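**Laundry task for a school robotics club: robot keeps missing the door handle and losing the clothes. Tips?**

posted by skoria_mum, in Clubs & Competitions

Hi all, long-time reader, first time asking anything. I help out with a high school robotics club (grades 10 to 12, meets after school until about 6 pm, fuelled almost entirely by Timbits). We've got a two-armed robot on loan until June and the kids have entered the household tasks round of the Skavetti Challenge. They drew laundry. They were thrilled, I was less thrilled.

The task goes like this: open the door of a front loader, take the clothes out of a basket on the floor, put them in the drum, close the door. No soap and no water, thank goodness. You get 535 seconds per run, which sounded like forever until we watched the thing move.

The kids are driving it by teleoperation to record practice runs, and then training on those. We've got 208 runs saved so far. The trained version can find the clothes fairly well but it has two bad habits. It goes for the door handle and closes its fingers a bit in front of it, so it just pinches air and then carries on as though the door were open. And when it does get hold of a shirt, it drags the basket along with it, or drops the shirt half in and half out of the door opening.

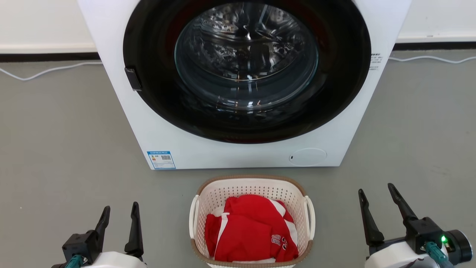

*Our practice setup from the robot's own view, with the basket parked in front of the washer and both grippers open.*

We've been using one red sports jersey for most of the practice because it shows up so nicely. The handle is on the left side of the door, small and black, sitting right against the black ring. My own kid thinks that's the whole problem and wants to stick a bit of coloured tape on it. The rules say "an unmodified domestic appliance", and I don't know if tape counts as a modification. Has anybody done this one? Should we be recording more runs, or different ones, or do we start over? I can sew and I can drive a minivan, and that's my technical background, so small words please!

---

**hinds_robotics_club**

Oh, we did this task last season and I still have feelings about it. Great choice for a club though, the kids will learn loads.

First, leave the tape off. Ask the organizers if you like, but even if they say yes, you'd be training on a handle that has a bright marker, and then if the competition washer is a different one you're back to square one. Black on black is a pain for sure. What helped us was light. We put a cheap desk lamp off to one side so the handle threw a bit of shadow and stood out from the ring. Then we moved the lamp between runs so the robot didn't get attached to one spot. Watch out for the glass as well, because the drum and the porthole both throw shiny highlights and those move every time the head does.

Pinching air in front of the handle sounds like a depth thing to me. Have the kids look at how they drive the last few centimetres. Ours were coming in fast and closing the fingers while the arm was still travelling, and the robot learned precisely that, sloppiness and all. We made a house rule: stop, count to two in your head, close, then pull. It felt painfully slow and the runs got longer, but it cleaned up the grabbing more than anything else we tried.

I'd also go through your 208 and be ruthless. We tossed nearly half of ours (there were tears) and the robot got better with the smaller pile. Any run where the driver missed and then pulled anyway, bin it. If they missed, backed off and tried again properly, keep that one, it's gold. You want it to see what recovering looks like.

For the basket, use both arms. One gripper holds a side handle, the other lifts the clothes straight up until they're well clear of the rim, and only then heads for the washer. Ours dragged the basket all over the gym floor before somebody's little brother suggested holding on to it.

And please vary the laundry! One jersey will teach it to pick up that jersey. We threw in tea towels, a toque, somebody's hoodie and a pair of pyjama bottoms, all different colours. The hoodie was awful. Do the hoodie last.

---

**plugged_in_pete**

just buy a washer with a bigger handle lol

seriously though tidy up any loose cords on the floor before you start driving arms around down there. we caught one with a gripper and lost a whole afternoon

---

**nandar_workshop**

Agree with most of what Hinds said, though I'd be a bit gentler about throwing runs away with a club. Kids who see their work binned sometimes stop showing up. We moved ours into a folder called "maybe later" and everyone was happier.

A couple of extra things. Split the job into 4 pieces (open, pick up, put in, close) and get the students to record each piece on its own for a couple of weeks. It's less tiring for the drivers, and you find out quickly which bit is weak. Ours could close a door beautifully and couldn't do anything else! Then go back to full runs near the end so it learns the joins between the pieces.

For the shirt hanging out of the door, it's usually let go too early. Get the driver to reach right in past the opening, open the fingers, and give the arm a tiny shake before backing out. Fabric loves to snag on finger edges. And do a few runs where a sleeve is left dangling on purpose, with the driver going back to tuck it in.

Move the basket around too, a hand's width to the left, a bit to the right, turned a little, further back from the washer. If it's dead centre in every recording, the robot will be hopeless the first time a judge sets it down crooked, and the judge at our regional set everything down crooked.

Let us know how you get on. There's a thread for the folding task as well if your crew get through to the next round, but have a good sleep before you read it.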